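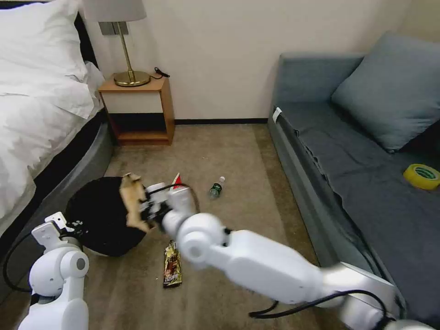
Shared workshop opens plans for two-armed tidying robot

August 7, 2019

Skendov, a members' workshop for home builders, today released the plans for Olia, a two-armed robot meant to pick up litter from household floors. The release covers the arm drawings, the wiring diagrams, the gripper parts and the control software. All of it can be downloaded free of charge.

Olia was started in January by two members, Toshio Kawaguchi and Aarne Laaksonen. Kawaguchi built the arms and grippers. Laaksonen wrote the software and handles testing. The parts for one robot cost $3,000, and the full list runs to 507 items, most of them fasteners and connectors.

The robot has two white arms, each ending in a gripper. Practice takes place in a furnished room, on carpet, between a bed and a sofa. The items on the floor include crumpled paper, a snack wrapper and a plastic bottle with its cap on.

"Paper is the hardest thing we have tried," said Kawaguchi. "It folds when you squeeze it, so the shape you planned for is gone by the time the fingers close. We changed the finger pads twice over that."

The team has logged 1,545 pickup attempts to date. The log is part of the release and includes the failed attempts, with short notes on each one.

"Flat wrappers on carpet still give us trouble," said Laaksonen. "If someone has a better finger shape, we would like to see the drawing."

Builders will need a 3D printer, a soldering iron and a bench with room for both arms. The build guide has 44 pages. Cable routing has its own chapter, as early testers asked for more detail on keeping the cables clear of the elbow joints.

A second version of the gripper, named Grolano, is being drawn up now. Its plans will be added to the same download page when they are ready.

Members can see the current build at the Skendov workshop during open hours. Questions about the plans should be sent through the contact form on the workshop website, marked "Olia build."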